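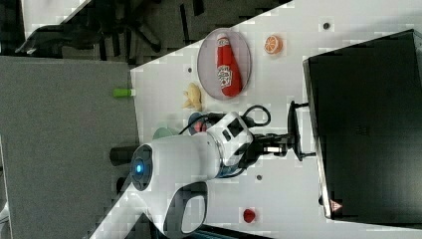

Lastau

Flurik 2: README

Flurik is the small set of tools we use at Lastau to line up the cameras on an arm, check what each of them thinks it is looking at, and hand the result to a planner that has to work with it. We wrote it for our own bench in Gelham and then found ourselves copying it from machine to machine by hand, so it seemed kinder to everybody to tidy it up and give it a page of its own. This file was last gone over on 26th July.

What you get

The package has three parts. The first, align, puts the streams from the wrist camera and the fixed cameras on one clock. The second, masks, finds objects and keeps their names the same from one camera to the next. The third, reach, takes those masks and suggests a path for the gripper, along with a score saying how much it trusts its own suggestion. You can run any one of them alone, and plenty of people will only ever want align.

Getting started

Unpack the archive, copy settings.sample to settings.txt, and put your own camera names in it. Then run flurik check, which opens every stream for 60 frames and tells you which ones are dropping any. Please do run it, even if you are in a hurry! A stream that arrives late looks perfectly healthy to the other two parts, and you can lose a whole afternoon wondering why the planner is aiming a hand's width to one side.

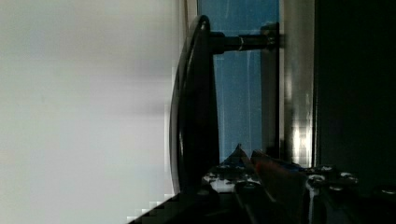 Masks is the part we have fussed over most, and close-range views from the wrist are where it still needs the most help. At arm's length the outline of a thing is usually plain enough, but close up there is very little outline left to go on and the gripper takes up a fair piece of the view as well. A glossy black handle is a good test, with a thin highlight running down its outer curve and the inner face staying so dark that it gives the finder next to nothing. The old version would happily follow the highlight and call that the handle. Version 2 looks for both sides of the curve before it commits, and if a black gripper finger overlaps the lower end it marks that stretch as hidden instead of joining the two together. Set close_range to yes to switch this on. It is slower, I'm afraid, and we leave it off for wide views.

Object names

Names live in a plain list called things.txt, one to a line, and you are welcome to make them as homely as you like. We say cup, bowl, colander, banana, and the planner doesn't mind. Keep a name short and use it in the singular. If two objects share a name, masks will add a number to each,

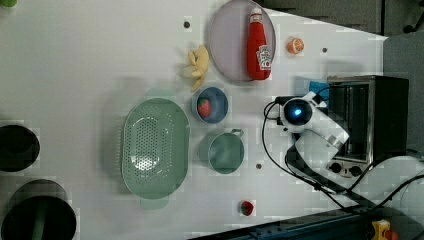

and that number stays with the object until the run ends, even when it is out of sight for a while. Starting a new run clears the numbers.

Known troubles

Reach gives up after 400 tries and goes back to its last safe pose — the limit is in settings.txt if you want it higher. Anything see-through or shiny can leave holes in a mask, and fill_holes helps with small ones only. The Fontana viewer opens saved runs from version 2, but older runs need flurik convert first. Converting writes a fresh copy beside the original and may take a while on long runs.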